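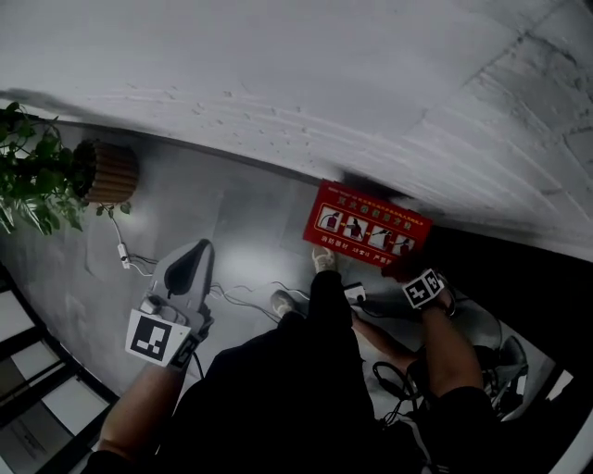

Figure 11. Trailing plant in a round slatted pot.

Section 12: Setting up the Emer self-watering insert

Now for the fun part! Once the Emer is in, your plant drinks at its own pace and you get to go away for a weekend without asking the neighbors. It suits most leafy trailing plants and fits inside any decorative pot with a flat base.

Before you start
Check that you have the reservoir, the wick, the float gauge and the liner. Rinse the reservoir with plain water and let it drain.

1. Lift the plant out of its old pot, holding it by the root ball. Long stems snap easily, so drape them over your arm as you go.
2. Thread the wick up through the center hole until the knot sits snug against the plastic.
3. Set the liner on the reservoir and press until all the tabs click.
4. Add a handful of potting mix and fan out the top of the wick (a fork works beautifully).
5. Settle the plant in, fill around the sides and firm gently with your fingertips.
6. Water from the top this first time. The wick has to be damp before it will pull.
7. Pour 785 ml into the fill tube and watch the float rise to MAX.

Note: New roots take a while to find the wick. Keep watering from the top for 12 days, then let the Emer take over.

Caution: Keep plugs, adapters and extension cords well clear of the fill tube. Wipe up spills right away.

Caution: Do not use softened water.

From October on, growth slows down and you can let the float sit at MIN for a few days between fills. Your plant will love the rest!

If the float sticks, see Section 14. Spare wicks are part number 107.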